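Two evenings a week I've been going over to Gwenaël's place to cook beans with my hands in a pair of grippers, and I've been boring everyone at work about it, so it's time to write it down properly.

Some background for those who only come here for the bike posts. Gwenaël Deschamps and I shared a workbench years ago at Warkomex, where we both looked after packing lines. Those machines were brilliant at one thing. If you wanted them to do a second thing, you booked a specialist, the specialist typed for two days, and then the carton came in a slightly different size and you booked the specialist again. I left, Gwenaël left, and now she's part of a tiny group (her brother Pascal, Léonie Barbier and, when his knees allow the stairs, Ghislain Desjardins) who teach arms to do kitchen jobs by doing the kitchen jobs themselves. The project is called Cadik. I asked what it stood for and got four different answers, so I've stopped asking.

I'd tried one version of this before. In April Pascal let me drive one of their arms from across the room, with a small leader arm on the desk that the big one copies. You move the little one, the big one follows. It's lovely for about ten seconds, and then you try to pick up a spoon. The delay is tiny but your hand notices it straight away, and you can't feel anything. I'd squeeze far too hard, or think I'd got hold of something and sail off with nothing in the fingers. I finished the session with my shoulders up round my ears. Pascal can do it beautifully, mind you. He's had a lot of practice and he plays the accordion, and I'm sure the two are related.

The hand-held way is a completely different feeling! There's no arm in the room at all. You hold a gripper in each hand, with the same sort of fingers the arm will have, and a camera on top looks down past them at whatever you're working on. You just do the job. The recording keeps what the camera saw and how the gripper moved and opened, and all of that goes into the training later on. So the robot's lessons are hours and hours of somebody's forearms at work, more or less.

What I like so much is that you feel the weight. A pot is a pot. When it starts to slip, you know, and you fix it without thinking, and that little fix goes into the recording along with everything else. On the leader arm I had to see a slip before I could do anything about it.

Most of my time so far has gone on the pot job. It sounds like nothing: get the pot of soybeans off the table and on to the hob, gripper on each side, without scraping the glass or tipping the beans out. 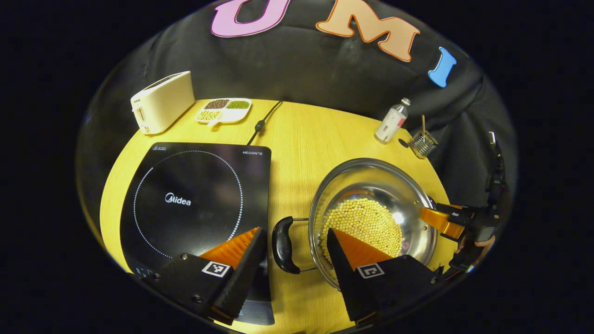 *Right gripper on the rim, left one open round the handle. Soybeans in.*

The handles are where all the trouble is. My left hand likes to come in at an angle, the way I'd grab a pan at home, and from there the fingers can't close squarely on the handle and the whole pot wants to turn. Léonie watched me do this over and over before she said anything. Then she told me to settle one side first, keep it still, and only then bring the other in with the fingers wide open. Wide open feels silly when you're holding the thing, like going to shake hands with your arms spread. But it gives you room to be a bit wrong, and the robot is going to need all the room it can get.

She's full of this kind of advice. A few more of hers that I've scribbled on the back of my notebook:

- Don't hurry the boring bits. If you rush across the table to get to the interesting part, the robot learns to rush too.
- Look with the gripper. Your own eyes don't count for anything, so if the camera can't see the handle, the handle isn't there.
- If you make a mess of it, recover like you would at home. Don't freeze and don't laugh. (I laugh.)
- Never help with your knee.

The second one took me the longest. I'm tall, and I can see perfectly well over the top of my own hands, so I'd happily guide a finger to a place that was hidden from the camera the whole way. It felt smooth as anything to me. Then Gwenaël played it back and there was just a blank bit of pot wall and a gripper closing on, as far as anyone could tell, nothing. How would you learn from that? I wouldn't! Now I try to turn my wrists so the thing I'm reaching for stays in view between the fingers, and I check myself by asking whether I could do the next second of the job from that picture alone.

We did 33 good goes at the pot on my best evening. That's a modest number. Pascal's target for this one task is 400, from several different people, with the pot starting in different spots and turned different ways each time. I'd assumed you would want the very best demonstrator doing it perfectly every time, but they're keen on having a mixture. Ghislain is slow and very steady. Léonie is quick and neat and comes in low. I apparently have a habit of giving the pot a small nudge before I grip it, as if I'm checking it's awake. Gwenaël thinks the nudge may be useful, since it squares the pot up a little. Pascal thinks it's a tic. They're going to leave my goes in and see whether the arm picks it up, and I can't tell you how much I want it to.

The beans were Ghislain's idea, by the way. Dry beans shift about when you tilt the pot, so you get a load that moves, and if it all goes wrong you're sweeping up and not mopping. We've got three sorts, and the plan is that once the pot can be moved reliably we go on to tipping a portion in from the tray. I've had a try at that already, just for fun. The tray is much worse than the pot! It's light, it wants to tip, and you only want what's in one of the sections. I got soybeans where I wanted them and then a good shower of mung beans after them. Benoît Cordier, who'd only come round to return a drill, found some in his turn-ups the next day.

I did get to see an arm try the real thing, too. They had an early version trained on the goes they'd collected before I joined, and Pascal ran it for me at the end of an evening. It reached out, wavered, opened its fingers nice and wide (Léonie looked very pleased), took hold of the handle and then just stopped there. It held on and held on. Then it let go, went back and did it again. I've been around machines for most of my working life and I have never felt so much on the side of one. The second time it got the pot a little way up and put it down again more or less on the hob, with a bump. We cheered. I'm not ashamed of it.

The trouble with the long pause, Gwenaël reckons, is us. People hesitate once they've got a grip, just for a moment, while they make sure of it. In the recordings that moment looks like standing still with a pot, and standing still with a pot looks exactly the same a moment later, so the arm has no good reason to move on. So now we're all trying to grip and go in one movement. It's surprisingly hard to stop yourself pausing! Try it with the kettle tomorrow morning.

I keep thinking about the specialist at Warkomex, who was a kind man and always had a cold. He knew everything there was to know about that controller, and he had never packed a box in his life. The women on the line, who could have packed them in their sleep, had no way of telling the machine a single thing. I'd love to have put a pair of these grippers in their hands for an afternoon. I've no idea if it would have worked -- cartons at that speed are a very different matter from one pot on a round table -- but I'd have liked to see their faces when it started doing it their way.

A few things people have asked me since I started going on about this:

**Do your arms ache?** Yes. Mostly the thumbs and the outside of the forearm. We swap over often and there are biscuits.

**Do you need to know about computers?** I don't do any of that part. Pascal looks after the training, and when he explains it I follow him as far as the second sentence. For the hand work you need patience and fairly quiet wrists.

**Which is better, driving the arm or holding the grippers?** For me, holding, by a mile. But driving has one big thing going for it, that the arm can only do what the arm can do. With the grippers in my hands I can twist into positions that no arm on that bench could reach, and those goes have to be thrown out afterwards. I lost a fair few that way in my first week. Elbows in, is the rule, and imagine you're bolted to the table.

Next time we're moving the pot's starting place further back, and Léonie wants to try it with more beans in. I've also been promised a go at the toaster, with that little lever to push down. I've been practising on ours at home with two wooden spoons.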